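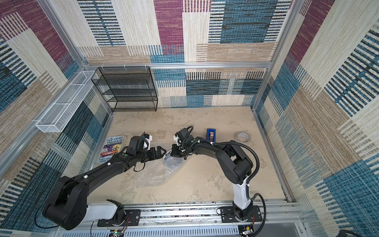 Why does bubble wrap keep a plate from breaking?

Each bubble is a small pocket of air sealed between two sheets of plastic. When something bumps the package, the air squeezes and takes up part of the push, so less of it reaches the plate.

2 min read

To wrap a plate, lay the sheet flat and put the plate in the middle. Fold one side over, then the other, then tuck in the ends. Tape it shut. Plates need extra padding at the rim, where they chip easily.

Try not to pop the bubbles first. A flat bubble has lost its air and can't cushion much. Clean sheets can be saved and used again.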